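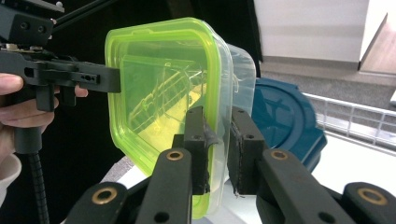
Wedding tips from my own kitchen and garage

I love a DIY wedding! My cousin got married in our backyard, my best friend got married in a barn, and last January I helped Ifeoma Lawal put together a dinner for 95 people in the old boat hall at Parnport. After all that I have a notebook full of scribbles, and people keep asking me to type them up, so here they are, in no order whatsoever.

Wax on the tablecloths

Don't pick at it while it's soft! Let it get hard (an ice cube in a sandwich bag speeds that up), lift off what you can with the back of a butter knife, then put a paper towel over and under the spot and press with a warm iron. Keep moving to a clean bit of towel. Colored candles can leave a shadow even after the wax is gone, and for that I dab on a little rubbing alcohol before the cloth goes in the wash. Test a corner first.

Flowers the night before

Grocery store roses can look like a million bucks if you treat them right. Strip every leaf that would sit under the water, cut the stems on a slant and stand them in a deep bucket somewhere cool and dark overnight. The garage was perfect for us. Keep them well away from the fruit bowl, ripe bananas and apples make flowers fade faster. If a rose is still tight in the morning, blow gently into the top of it and fold back the outer petals with your thumb. It feels silly and it works so well.

Hydrangeas are divas. When one flops, recut the stem and lay the whole head in a sink of cool water for an hour. I've had ones I was ready to toss perk right back up!

Getting labels off jars

We had 133 jam jars for the tables at Parnport, and I think I scrubbed most of them myself. Hot water with a good squirt of dish soap and a scoop of washing soda, leave them in the tub for the evening, and the paper slides right off. For the gummy part, mix equal amounts of baking soda and cooking oil, smear it on, wait a while and rub with an old dishcloth. Wash again afterward or the ribbon won't stick.

Steaming the dress

Hang it high, higher than you think. We used a plant hook in the ceiling with a clean sheet spread on the floor. Work from the inside of the skirt if you can reach, and let the steamer run into a towel for a minute before it goes anywhere near the fabric so it doesn't spit. Silk can water-spot, so if the dress is silk please ask a cleaner. Lace and tulle are pretty forgiving. No steamer? A hot shower with the bathroom door shut will take out the small creases in a veil.

Sanding the sign

Liis Ozoliņš made the welcome sign out of an old closet door and it was gorgeous. Her advice: sand with the grain, wipe off every speck of dust, and put two thin coats of chalkboard paint on instead of a thick one. Let it cure for 3 days. Then rub the side of a stick of chalk over the entire board and wipe it off before you write anything, or your first words will ghost through forever (ask me how I know).

For straight lettering, snap a chalk line or just stretch a piece of string between two bits of tape.

Cake for the freezer

Chill the top tier uncovered until the frosting is firm, then wrap it in plastic wrap, more than you'd expect, and a layer of foil. Write on the foil! We found a mystery brick at the back of our freezer and it turned out to be meatloaf. When it's time, thaw it in the fridge overnight with the wrapping still on.

Red wine on something white

Blot, don't rub. Club soda if it's handy, then dish soap and hydrogen peroxide mixed half and half, but only on white cotton or linen. Rinse in cold water and keep it out of the dryer until the stain is completely gone.

Next up I want to write about drying the bouquet. I've got one hanging upside down in the closet right now and the ranunculus are looking so good!

Posted December 2021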